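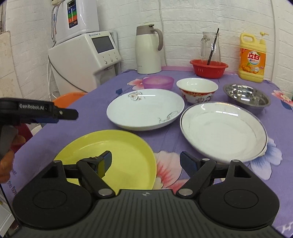
*Fig. 1. Plates and bowls on a flowered tablecloth.*

# High chairs: what families in Drerngate buy, keep and pass on

Anikó Kovács and Jordan Clegg
Final report, Consumer Studies project
Jul 25, 2020

## What we wanted to know

Whether parents who spend a lot on a high chair use it longer than parents who spend a little. Also what happens to it after. Original question was wider (all feeding gear, bottles, bibs, the lot) but we cut it down in April when everything went online and we lost the playgroup visits.

Jordan's aunt had three high chairs for one kid, so that was sort of the starting point.

## How we did it

Online questionnaire, shared through the Drerngate parents' page and the noticeboard at Dudás, the second-hand kids' shop on the main street. 49 families filled it in. Of those, 25 agreed to a phone call and we split the calls between us. Calls were meant to be short. Some weren't. Parents at home with a toddler want to talk, which was good for us but Anikó's notes got very long.

We asked:

- new, second-hand or borrowed
- who chose it and how
- what annoyed them
- when the child stopped using it
- where it is now

We also borrowed two chairs to try ourselves, a Skemovel (the tall adjustable one that turns into a desk chair) and an Edeck (plastic, folds flat, cheap). No child was involved in the testing, only porridge.

## Results

### Buying

Most families who bought new did it before the baby was born, so months before they needed it. Several said they'd pick differently now. One mum described standing in the store at eight months pregnant clicking harness buckles open and shut with no idea what she was supposed to be checking. Grandparents paid in a lot of cases, and where grandparents paid the chair was usually the more expensive one.

Second-hand buyers mostly bought later, once the baby was already sitting up, and seemed to have a clearer idea of what they were after. Tray comes off with one hand. No padded cover. That sort of thing.

A few families had more than one chair. Usual pattern: a big one, then a small clip-on or booster because the big one didn't fit at the table or at Nan's. Nobody we phoned had planned to own both.

### Cleaning

By far the biggest complaint. We had a question about comfort and one about safety and people wrote a line for each, then a whole paragraph on cleaning. Straps came up again and again. Crumbs under the seat pad, yoghurt in the buckle, peas down the side. One dad takes his into the shower every week.

Our own test agreed. Porridge left overnight on both chairs. The Edeck went under the garden hose and was done. The Skemovel had a groove along the front of the tray that needed a toothbrush, and the cushion had to be washed by itself. Should say we only did this once, and we may have put more porridge on the Skemovel.

### The tray question

Didn't expect this one. A fair number of parents had stopped using the tray early and just pushed the chair up to the table. Reasons varied – child wanted to be with everyone else, child threw the tray's contents anyway, tray took up the whole kitchen bench when it was off. Chairs with a fixed tray got dropped sooner than chairs with a removable one. This was the clearest pattern in the data and it wasn't even on our list at the start, Jordan noticed it while typing up calls.

### Price and length of use

The expensive adjustable chairs did last longer, but mainly in families with a second child or one on the way. In families with one child, plenty of the adjustable ones were sitting in the garage in their high chair setting, never changed over. Two parents didn't know theirs could change over. (One had lost the allen key.)

Cheap folding chairs were used for less time but nobody seemed to mind.

### Where they go after

- given to a sister, cousin or friend
- sold online or through Dudás
- garage / under the house "just in case"
- hard rubbish

The Skemovel held its price best of anything mentioned. A parent who sold hers said she had almost 1000 views on the ad and it was gone by dinner. The Edeck hardly gets sold at all, people give it away. Dudás won't take them any more because the shop has enough.

Harness straps were a problem at this stage too. Lost, or cut off because they were disgusting. We don't think a chair should be handed on without them and several parents hadn't thought about it.

## Problems with the project

- People who answer a questionaire about high chairs probably care about high chairs.
- Nearly all mums. We should of asked for the other parent on the phone.
- Prices were from memory. One family gave us different numbers in the form and on the call.
- No renters of baby gear in the sample, so can't compare.
- Ran out of time for the follow up with Dudás about how long chairs stay on the floor there.

## What we'd suggest

Wait until the baby can nearly sit before buying. Try taking the tray off in the shop while holding something in your other arm. Look at the buckle and imagine it full of banana. If only planning one child, a second-hand or basic chair did the job for the families we talked to. If buying the adjustable type, tape the allen key and the instructions under the seat.

For anyone doing this project next year: get the shop involved earlier, and ask about trays properly.

## Who did what

Anikó – questionnaire, half the calls, results section, porridge.
Jordan – half the calls, typing up, borrowing and returning the chairs, this bit.

Blank questionnaire is in the appendix folder. Call notes available if needed, names taken out.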